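Wondis Pages for Curious People: Around the House

What is all that stuff doing on the worktop?

Every kitchen has a worktop. It is the long flat bit at about the height of a grown-up's elbow, and it was put there so that people could chop carrots on it. In most homes you could chop one carrot on it, if you held the carrot upright.

The rest of the space is taken up by things. Some live there all the time. Some are on their way to the sink, or to a cupboard, or have simply stopped for a rest and been forgotten. This page is about how to tell which is which, and how all of it gets back to where it belongs. You may want to read it before somebody asks you to help.

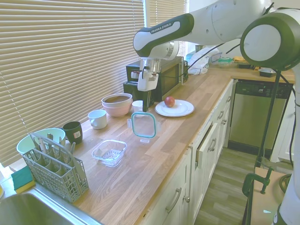

Page last changed: July

The residents

Let's start with the things that don't move much. A coffee maker is a resident. So is a microwave. They are big, they are heavy and they like to be near a plug, so they get the back of the worktop and everything else has to fit round them. If you're tidying a kitchen, you can leave the residents alone. You can wipe in front of them and look busy.

Residents are nearly always found against a wall. A microwave needs some air round it to keep cool, and its instruction book will say how much. The instruction book is in a drawer. Every kitchen has a drawer like that, and it also has string in it.

The visitors

Visitors are the things that came out to do a job. Mugs are visitors, and so are bowls, plates and small white cups. An apple on a plate is a visitor too, though an apple in a fruit bowl is a resident. The difference is that somebody had plans for the one on the plate.

You can often work out what stage a visitor has reached. Look at the pink bowls, sitting one inside the other. The top one has something brown left in it. That bowl is finished with its meal and hasn't met the sink. The bowl underneath might be perfectly clean, or it might not, and the only way to find out is to lift the top one and look. Lots of people would sooner not know.

Stacking used bowls saves space, but it does have a catch. The outside of the top bowl was clean. The inside of the bottom bowl may not have been. Now they are touching. At the school kitchen in Lindsay, where they get through a great many bowls, everyone has to scrape first and stack afterwards. It's a good rule for home as well.

Why the brown stuff sticks

Food has water in it. When a bowl is left out, the water slowly goes off into the air, and this is called evaporation. What stays behind is the starch, sugar and other bits, and without their water they grip the bowl like glue. Some real glues are made from starch, so your porridge knows exactly what it's doing.

The cure is to put the water back. Fill the bowl, leave it for a while, and the food softens again. This is called soaking. It's one of the very few jobs in a house that you do by walking away, and you should enjoy it while it lasts.

Try it yourself

You need 2 old saucers, a spoonful of cooked porridge and a washing-up sponge.

Spread half the porridge thinly on each saucer. Leave both of them until the porridge has gone hard. Overnight is fine, but tell the other people in your house or they will tidy up your science.

In the morning, cover one saucer with warm water from the tap and leave the other as it is. Go and have breakfast. Then count how many wipes of the sponge each saucer needs before it's clean. When the writers of this page tried it, the soaked one took 2 wipes and the dry one took 13, plus a rest in the middle.

Write your numbers down. Wash the saucers properly afterwards, even the one you feel you have already washed quite enough.

Boxes and their lids

Now for the hard part. A food box is two things pretending to be one. There's the box, and there's the lid, and from the moment they are taken apart they try never to meet again.

Have another look at the picture. A clear square lid with a blue-green seal is standing up on its edge, and there's a clear glass box with no lid on. Are they a pair? You can't tell for certain by looking. The way to find out with any box and lid is to try them together, and if the lid goes on at all four corners you've got a match.

The rubbery strip round the inside of a lid is the seal. It gets squashed when you press the lid down, and it fills the tiny gap between lid and box so that soup stays in and air stays out. Seals are clever, but they have a groove, and grooves collect old dinner. Some seals can be pulled out to be washed. Ask first. They are much easier to get out than to put back, and a lid without one is only a sort of hat.

Many boxes also have little tabs at the sides that click down. Press them one at a time, and then go round again, as there's usually one that only pretended to click.

Here are some ways families keep lids and boxes together.

Lid on, straight away. Put each lid on its box as soon as both are completely dry. The boxes take up lots of cupboard, but you'll never have to search. If they're put together damp, they can smell of pond by the weekend.

Lids in a row. Stand the lids on their edges in a rack or a shoebox, like books. Stack the boxes inside each other next door.

The big drawer. Everything goes into one drawer, and the drawer is shut quickly. This is the most popular method in the world. When the Odel Junior Museum asked its young visitors to empty theirs at home and count, one family found 7 lids that fitted nothing they owned.

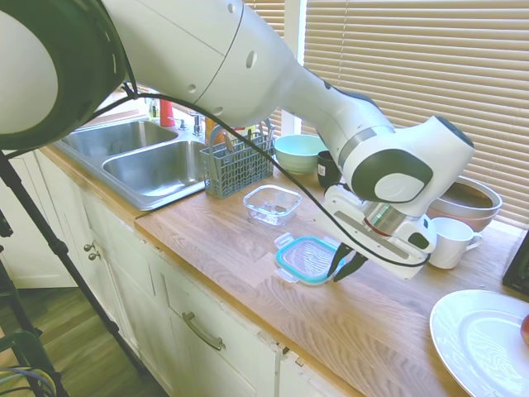
What is the basket with the holes for?

It holds knives, forks and spoons in the dishwasher. The holes let water spray in from every side and then run out again at the bottom. Most of these baskets lift out, so the whole lot can be carried to the cutlery drawer in one go.

You'll have noticed the metal handles poking up. People have argued about this for as long as there have been dishwashers. Should the handles go up or down?

With handles up, you can take a fork out without touching the end that goes in somebody's mouth. With handles down, the dirty end sticks out where the water can reach it more easily. Your dishwasher's own booklet may have an opinion (see the drawer with the string). Sharp knives are a different matter. They go point down, and a grown-up should be the one to put them in and take them out.

Whichever way up they go, spoons should be mixed in with forks. Spoons are curved, and a crowd of spoons will cuddle up so closely that the water can't get between them. This is known as nesting. It sounds sweet, but the spoon in the middle comes out wearing yogurt.

Glass, plastic and the mystery of the puddle

If you ever empty a dishwasher, you'll find that the glass dishes come out nearly dry and the plastic boxes come out covered in drops. It looks as though the machine has taken against plastic. It hasn't.

Glass and china are heavy, and they soak up a lot of heat during the wash. When the water stops they are still hot, and the heat helps the drops turn to vapour and drift away. Plastic is light and cools down fast, so it can't dry itself in the same way. Water also likes to spread out flat on clean glass, but on many plastics it pulls itself up into beads, and beads take longer to go.

So plastic boxes need a wipe with a tea towel, particularly round the rim, where the water hides and waits for your sleeve.

Putting it all away

There's an order to this that makes it easier. Bottom shelf of the dishwasher first, top shelf second. If you do the top first, the puddles sitting on the upside-down mugs will tip on to everything underneath, and then you're drying it all again and pretending that was the plan.

Put big bowls under little ones. Bowls of the same sort make a good steady stack. A bowl on its own that matches nothing should go on top of the pile, where it will be used every day by whoever doesn't like bending down.

Mugs can be hung up, or stood in rows. Try to get the handles all pointing the same way. It won't make the mugs any better, but it lets you fit in one more, and there is always one more.

Glass dishes need two hands. Carry one at a time and walk. If one does break, stay where you are, especially if you're in socks, and shout for a grown-up.

Leave the coffee maker where it is.

Words to know

Evaporation: when water turns into vapour and goes off into the air.

Residue: the bit left behind when the rest has gone. A polite word for the brown stuff.

Seal: the squashy strip that fills the gap between a lid and a box.

Nesting: fitting one thing snugly inside another. Good for clean bowls, bad for dirty spoons.

Worktop: see top of page. Also called a counter, a side, or "not there, I've just wiped it".

More from Around the House: Where does the plughole go? - Why does bread go hard and biscuits go soft? - The Zuvov Teapot, and why it dribbles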